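The Bowls Are Coming Back
By Macarena Navarrete

Every noodle counter has a dining room, where people have opinions about broth, and a dish station, where people have opinions about people. I spent a week at the second kind of place and came home unable to put a saucer in my own cupboard without muttering.

The shop is called Jiltach. Its clean dishes live in plastic bins, and the man who rules the bins is Lautaro Paredes, who has washed, sorted and stacked in other people's kitchens since he was old enough to be yelled at in one. His theory of stacking fits on a napkin. Big with big, small with small, and the two kept snug so neither goes wandering. He will also deliver the long version, which he did on my first morning while I held a towel.

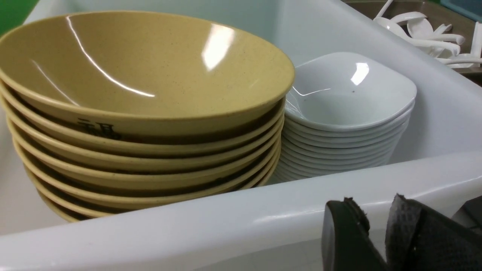
Why keep two kinds of dishes in the same bin?
Because they leave together. A cook who needs a soup bowl usually needs a side dish a moment later, and one reach beats two trips across the kitchen.

Paredes doesn't believe in tall stacks for the sake of it. He has seen what ambition does. At Kwiatkowski, a lunch place where he once lasted 3 months, the plates went up until they met the shelf above, and the cooks pulled them from the middle like men robbing a library. He still speaks of the sound.

My own stacks were judged "emotional." They leaned. I had been putting bowls down the way I do at home, which is to say while thinking about something else, and each one sat a hair off from the one under it. He took my tower apart and built it again without a word, and I've had performance reviews that hurt less.

Then there are the trays. A tray spends its life under other things and gets credit for none of it. It catches crumbs, drips and whatever fell off somebody's spoon, and a dark one keeps those secrets until you tilt it toward the light.

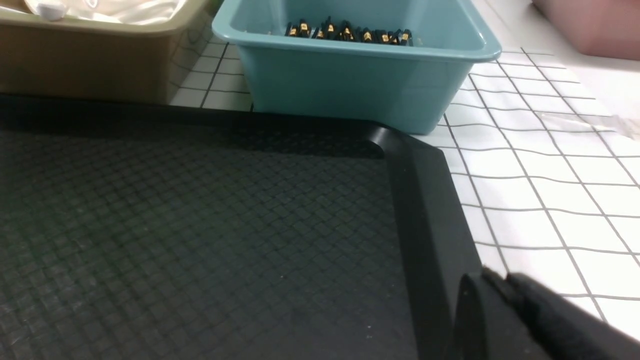

How do you get crumbs out of a textured tray?
A soft brush, run along the lines of the pattern and then across them, does most of it. Rinse with warm water and stand the tray on edge to dry, so water doesn't sit in the grooves.

I learned this from a dishwasher named Lovia, who has 2 brushes and lends neither. She regards cloths as a way of moving dirt to a new neighborhood. I bought a brush on the way home.

By the end of the week I was allowed to stack bowls without supervision, a promotion that came with no money and a slightly drier apron.

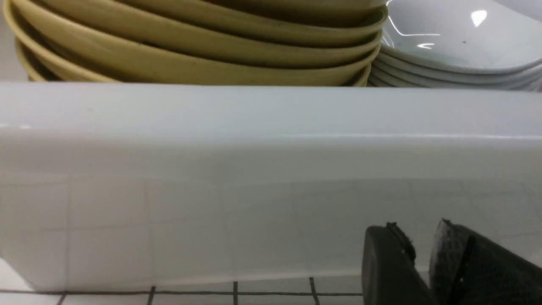 Temelmont, 3/28/19

The lunch rush starts early and arrives all at once, like relatives. Orders go out and the stacks shrink. Then the bowls start coming back, and for a stretch there is no theory at all, only hot water and Lovia telling me I'm in the way.

Spoons are where the system gives up. Bowls nest, plates nest, even the lids can be talked into it. Soup spoons will do it for a patient person, but patient people don't work lunch. I asked Paredes whether he had ever tried lining them up.

"In December," he said. "It was slow." 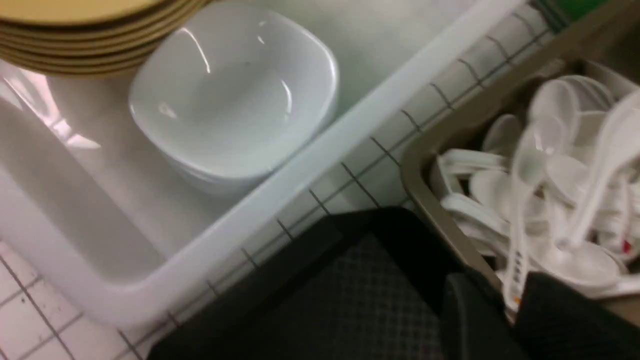 He got through one binful, handles all facing the same direction, and was very pleased with it until a cook stuck a hand in and took a fistful. Since then the spoons have been left to live as they like. Paredes looks at them the way some fathers look at a son's band.

On my last shift he let me set up for dinner by myself. I squared the bowls and wiped down the ledge. I moved a stack to the left and then, after some thought, moved it back. He came over, put one finger on the top bowl and gave it a small push to see if it would rock. It rocked. He went to get his coat.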